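Ticket: Breaker trips in back office, circuit 6
Opened by: Ginevra Marras
Site: Flimmont, second floor
Status: Open, waiting on electrician
Opened: May 31, 2019

Ginevra Marras wrote:

Hi all, starting a proper ticket for this instead of the pile of emails. The breaker for circuit 6 keeps dropping and it takes the label printer, the front desk PC and the little network switch down with it. It went off twice this morning before I'd even opened my mail. Resetting it works fine every time, it just doesn't stay that way. The Treltusico export was running during the second one and I lost the whole batch (56 orders, all re-entered by hand, thank you Nelly!).

What I've tried so far:
Unplugged the label printer for an hour. Tripped anyway.
Swapped the power strip behind the front desk for the spare from the stockroom. Tripped anyway.
Moved the space heater out completely. I really thought that would do it – it was not that.

Wilson Apaza wrote:

Thanks for writing it all down, that helps a lot. Does it go instantly when something is switched on, or after a while? Instantly makes me think of a short or a bad appliance. After a while sounds more like plain overload. Also, can you list everything that's on that circuit? The panel label just says "office + misc" and I don't trust the misc.

Ginevra Marras wrote:

OK so I walked around with the breaker off and checked what was dead. Front desk PC and monitor, label printer, network switch, both outlets under the window, the outlet in the hallway where the vacuum gets plugged in, and the break corner. I had no idea the break corner was on there! I'd always figured it was on the kitchen circuit with the fridge.

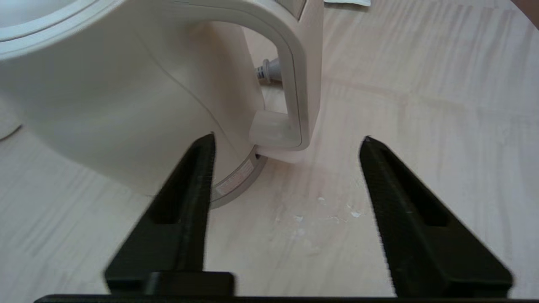

The break corner kettle, handle side

As for your other question, it's after a while. Anywhere from a minute to most of an hour, which is what's been driving me nuts. I can't make it happen on purpose.

Wilson Apaza wrote:

A kettle is a big load for an office circuit, so that's a good find. I wouldn't blame it on its own though. Can you leave it unplugged for the rest of the day and see? And please don't run the vacuum from the hallway, use the one by the stairs.

Ginevra Marras wrote:

Did that. Kettle unplugged from ten o'clock, no vacuum, heater still out. It held through lunch and I was about to come in here and declare victory, and then at 2:40 it went again. Nothing big was running that I know of. Gladys was printing a 300 label job for Restrepo but the printer had been off the first time it tripped, so I don't see how it's that.

I put my hand on the breaker when I reset it and it was warm. The ones next to it weren't. Is that normal?

Wilson Apaza wrote:

No, I don't love that. Warm with hardly any load on it could be a loose terminal or a breaker that's just worn out. Please don't take the panel cover off. I've asked Orlando Arango to send somebody from Pimia, they did the panel in the warehouse last September. In the meantime let's get the things you care about off circuit 6.
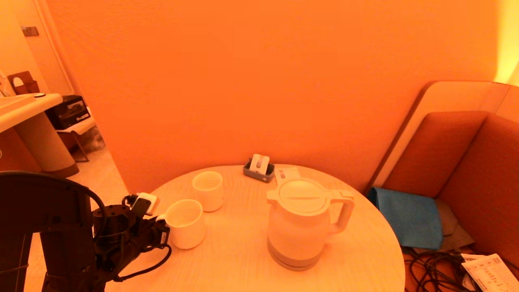

Ginevra Marras wrote:

All right, here's how I've left it for tonight. PC, monitor and switch are on an extension from the storeroom outlet, taped down along the wall so people don't trip over it (it's ugly, I know, Gladys has already told me). Label printer is off. Circuit 6 is switched off at the panel and there's a note on it asking people to leave it alone. The export finished on the first try, all 400 lines, so at least we're caught up.

Two questions. Can we leave the extension like that until Pimia come, or is that a problem? And could they fix the panel labels while they're here – "misc" has cost me most of a day.

Wilson Apaza wrote:

Fine for a day or two as long as it's only the PC, monitor and switch on it. Please keep the heater well away from it. I've added the labels to the work order. Orlando will post the visit time here once Pimia confirm.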